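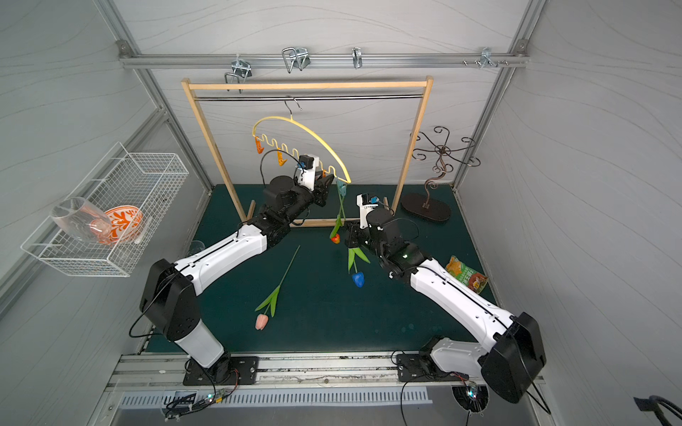
Kulteston Table Rail, pine
Stock no. KR 162

Home > Display and storage > Table rails

In stock. Sent out within 3 working days.

The Kulteston Table Rail is a small clothes rack in light pine that stands on a table, counter or shelf. The boards make a rectangular frame, and a metal rod for hanging runs across just below the top bar. It takes doll's clothes, baby clothes, scarves, jewellery on hangers, and artificial flowers hung by the stem. Most of the ones we sell go to people with a market stall or a small shop counter, and a fair number go to people who make things at home and want somewhere to hang them while they work.

It comes flat in the box with the screws and a hex key. Putting it together takes one person and a clear bit of table.

What is in the box

Two side boards
One top bar
One bottom bar
One metal rod
8 screws
Hex key
Instruction sheet

Hangers are sold separately. So are the flowers, the scroll stand and the tumbler, all of which are listed further down.

Putting it together

Lay both side boards on the table with the drilled holes facing inwards. Fit the rod first. It sits in two shallow sockets and can't be pushed in once the top bar is screwed down, and this is the one step people miss. Add the top bar and the bottom bar, put in all the screws loosely, then stand the rail up and tighten them. If it rocks, loosen the bottom screws half a turn, press down on the top bar and tighten again.

Don't use a power driver. The pine is soft and the heads will pull straight in.

Weight

The rod will hold up to 5 kg spread along its length. Heavy things should hang near the ends. A winter coat is too much for it, and too long anyway.

Clip hanger

The yellow clip hanger goes well with this rail. It is a curved accessory hanger with a metal hook, and the lower edge is wavy, with small orange clips along it. The clips hold hair bows, gloves, small socks, tags and the like. Sold singly. Spare clips come in orange or light blue, and you can mix them on the same hanger.

The clips will hold a light artificial stem if you fasten them below the flower head. For longer stems, use a loop of thin wire straight over the rod.

Artificial tulips

Sold by the stem in orange-red, pink and blue, with green stems and leaves. They arrive flat and the leaves may need opening out by hand. Hold the stem in one hand and ease each leaf away with the other, starting at the top. The stem will take a gentle bend and keep it, but it won't take the same bend many times over.

Dust them with a dry paintbrush. A damp cloth is fine on the leaves. Keep all three colours out of a sunny window if you want them to stay the same shade – the pink goes first.

Scroll stand

A decorative metal stand in dark bronze, with curling arms on a twisted stem and an oval black base. It is useful next to the rail for anything that hangs from a loop: bracelets, ribbon, small ornaments, keys. The arms are fixed and shouldn't be bent. Put felt pads under the base if it is going on a painted surface.

Faceted tumbler

Plain clear glass, with flat panels on the lower body and a thick base. We list it with the display goods because customers kept asking what we stand our tulips in. One stem leans, two cross over each other, and 3 usually sit well. Cut the stems down with wire cutters if the heads make the glass top-heavy. You can put a handful of glass beads in the bottom for weight.

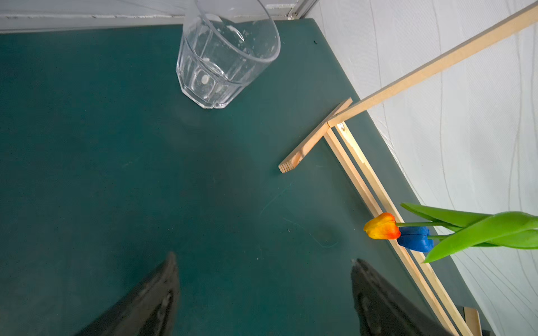
Wash the tumbler by hand in warm water and dry it with a cloth straight away if you live in a hard water area. Marks on the inside show up more than you would expect once there is a bare stem behind them. White vinegar shifts most of it. Leave it to stand for ten minutes, then rinse.

What to stand it all on

A dark, matt top shows off pale pine and bright flowers nicely, but it also shows dust and scuffs. Lift the rail when you move it. Dragging it will mark most surfaces sooner or later, and so will a tumbler with grit under the base. Wipe the table before you set up, and wipe it again under the glass.

Leave a hand's width between the rail and the wall so that hooks can swing round when you take a hanger off.

Looking after the rail

Dust it with a dry cloth. The pine has a thin coat of clear wax and can be waxed again once a year or so with any clear furniture wax. It isn't meant for outdoors and it isn't a drying rack. Wet things will leave marks on the bottom bar.

Small knots and changes in colour are normal and we don't treat them as faults. A split board is a fault and we will replace it.

Questions we get

Can I paint it? Yes. Rub the wax off first with fine sandpaper and use a primer, or the paint will peel at the corners.

Will other hangers fit? Any hanger with an ordinary hook will go over the rod. Full-sized shirt hangers fit the rod but are too wide for the frame unless you turn them at an angle.

Can I fix it to the table? There are no holes for this. Some stallholders put a small clamp over the bottom bar at each end, and that works well enough outdoors on a still day.

Is there a taller one? No. The Zollivitz floor rail is the next size up and has its own page.

Do you sell the rod by itself? Yes, write to us with the stock number.

Delivery and returns

The rail is posted in one flat box. Tumblers are packed separately and may come on a different day. Send anything back unused within a month and we will refund it, less the postage. Parcels are carried by Nuvum, and they will leave a box in a porch if you tell us where when you order.

Orders and trade prices: Dwynwen Llewellyn
Spare parts and repairs: Phong Đàm

The workshop phone is answered from 8 in the morning. In July we close early, at 3.

Also in this range

Zollivitz floor rail, pine
Michalík wire hooks, pack of 5
Clip hanger, yellow
Spare clips, orange or light blue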